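Subject: Re: open letter on the Orusetti archive closure
Date: 2025-08-10

Hi all,

Thanks for sending the draft around. I read it twice over breakfast and I'm in, please put me down as a signer!

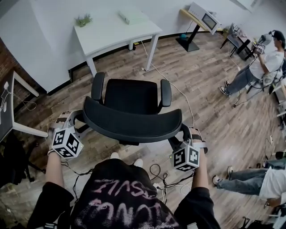
I do have a few quibbles though, mostly with the second paragraph. Quoting the bit I mean:

> We, the undersigned readers and researchers, ask the Stemolcombe
> trustees to reopen the Orusetti papers to the public without delay.
> The collection holds 2,117 letters, many of them never published,
> and no reason has been given for locking them away.

The last part worries me. They did give a reason, a pretty thin one (the "review of sensitive correspondence" notice from last October), and if we say there was none they'll pounce on it and ignore everything else. Could we say "no adequate reason" and then quote the notice word for word?

Also, "without delay" sounds a little grand to me, but I can live with it. What I'd love is an actual date for them to answer by. And is it worth mentioning the Brosbridge edition? The editors there have 2 volumes out and 2 more stuck until somebody can check the manuscripts, and I think that would land better with ordinary readers than the stuff about scholarly norms (sorry to whoever wrote that part, it's well put, just long).

On signatures: the Shih petition got past 4,000 names, but it was open to anybody with an email address. I'd keep ours short and list affiliations.

I can do a clean copy tonight if folks send me their changes off list. Plain text please, my mail program still mangles attachments.

Cheers from a very humid porch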